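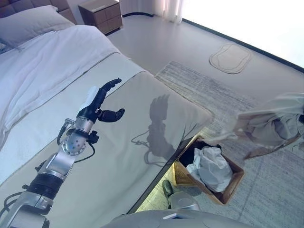 A white duvet and a pale beige runner on the bed, with a wicker basket on the rug beside it. (Temitope Isah)

The Hadis guesthouse opens its doors again in May, and I popped in this morning for a nosy round the bedrooms!

I do love a bed with a runner across the foot (somewhere to dump your coat, my mum always said), so I was pleased to find them staying. The padded headboards are staying too, and so are the sheer curtains, which let in loads of light.

What's new is mostly the bedding. The owners have bought 112 duvets and up to 200 pillows from Uzor, a small firm two streets away, and the old sets are going to the night shelter. Each room gets a basket for bits and bobs as well.

Bookings open at nine in the morning, by phone or at the front desk.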